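Jadulach

Suturing arm data, built on the back bench of our shared workshop. I'm Ruoxi Wei — I do the wiring and the writing, and Mounir Soliman did the jaws.

What's in it

276 clips from the wrist camera, 700 labeled stills, and 19 clips I pulled into a folder called odd because I couldn't decide on labels. Interrupted sutures only, dark thread on tissue. Labels are knot, tail, loop and jaw.

Known problems

Glare! The tissue is shiny and the jaws are worse, so the jaw labels wander on highlights. 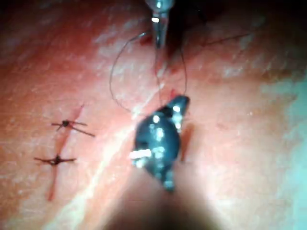 The shaft is also way too close to the lens to ever be sharp, so I left it unlabeled. Joint logs before June use the old zero — add 3 degrees to the wrist.

Updated August 3, 2021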